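# Laundry handling by robots

**Laundry handling by robots** is the branch of household automation that deals with picking up, sorting, turning the right way out, folding and putting away clothes. Washing and drying have been done by machine for generations, and very well too, but nearly everything on either side of the drum is still done by hand. It is one of the liveliest subjects in home robotics, and one of the best places to watch how far the field has come!

## Why clothes are hard

A mug keeps its shape when it is lifted. A pair of shorts doesn't. Cloth bends, stretches, slides over itself and hides its own edges, so a robot that has learned where to hold a garment lying flat may find no such place when the same garment is dropped in a heap. Engineers call this the *state* problem: a rigid object can be described by where it is and which way it faces, while a crumpled jumper would need thousands of numbers, most of them out of sight.

Thickness matters as well. A fingertip has to slip under one layer without catching the next, and a waistband, being springy and gathered, behaves quite differently from the leg below it. Many folding methods begin by hunting for an edge, a hem or a waistband, which gives the machine something dependable to start from. 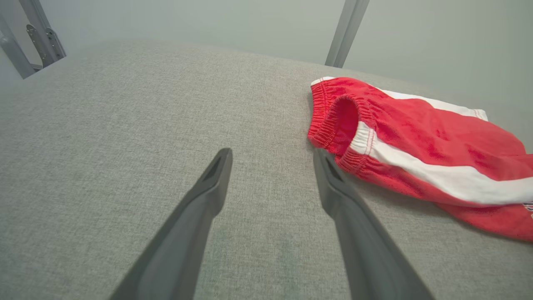
*Gripper fingers beside the waistband of a red garment with white stripes.*

## Stages of the job

Researchers usually break laundry into stages, and progress has been very uneven between them.

- **Picking one item from a pile.** Fairly dependable with ordinary two-fingered grippers, although two socks often come up together.
- **Finding out what it is.** Shirts, towels and trousers can be told apart quite well once they are hanging or spread out.
- **Opening it out.** Slow until recently. Two arms help a great deal: one holds while the other looks for a second corner.
- **Turning it the right way out.** Still very difficult, particularly with narrow sleeves and linings.
- **Folding.** Good on towels and T-shirts, patchy on anything with a hood, buttons or straps.
- **Putting away.** Rarely tried, as it brings in drawers, hangers and other people's ideas of tidiness.

## Surfaces and fingers

The table makes a bigger difference than newcomers expect. On a hard, shiny top a thin garment skates away from the fingers, and a stiff fingertip pressing down has nothing to sink into. A padded, fabric-covered surface gives a little and grips the cloth from beneath, so several groups use one.

Fingers are usually long and tapered. Wide pads hold better but disturb more of the garment on the way in. The Osex finger, a slim pattern that small workshops like to print for themselves, is a common compromise. Small cameras near the wrist are popular too, since the view from above is often blocked by the arm or by the cloth it has just lifted.

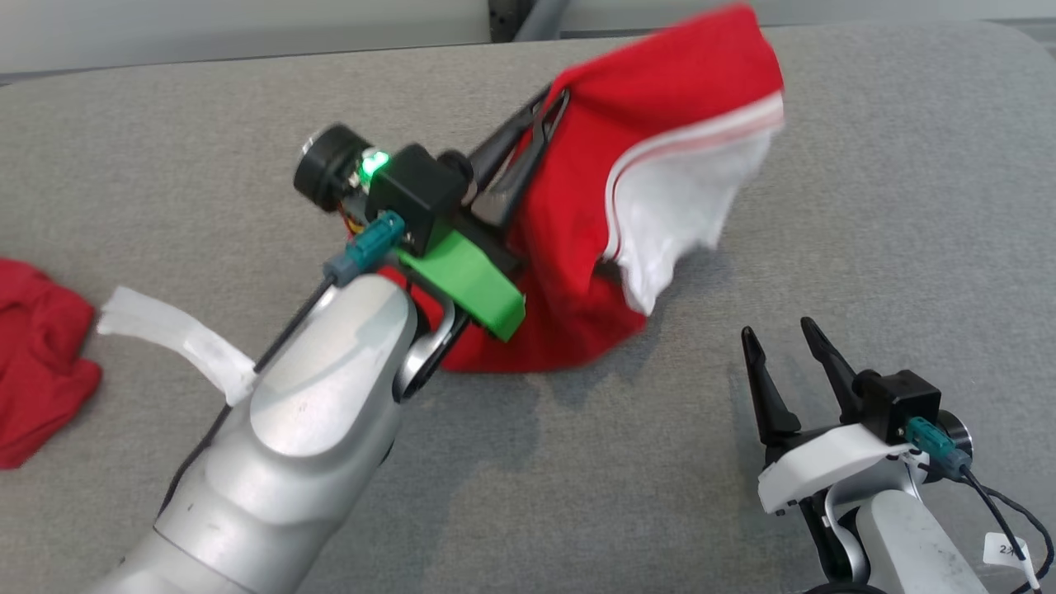 *This page was last changed on a Wednesday in January.*

## Learning by being shown

Early folding machines followed fixed rules and could be thrown off by one wrinkle. Most present work has a person guide the arms through the task many times, after which a program learns to produce similar movements. Lingyun Liao's Jamus project gathered 3000 guided attempts at picking up and spreading sportswear, including the clumsy ones, and found that the recoveries from bad grasps were the most useful part of the lot. It is a lovely result, and it has changed how several teams collect their material.

The Cedus trial took the same approach to mixed baskets. Out of 200 garments, 183 were folded to a standard the judges accepted. The rest were mainly inside-out tops and one stubborn fitted sheet, which was counted every time it came round.

## Can machines do it yet?

In part. A two-armed robot can fold a stack of towels with little help, and laundries that handle the same few items all day already gain from machines that feed and fold flat linen. A family basket is another matter. The Lü home test allowed 2 minutes per garment, a pace that any practised person would beat easily, and jeans regularly ran over.

Speed, price and safety around children and pets all need work. Even so, jobs that were thought hopeless not long ago, such as shaking out a crumpled shirt in mid-air, are now tried routinely.

## See also

- Bed making by robots
- Cloth simulation
- Dishwasher loading
- Two-armed manipulation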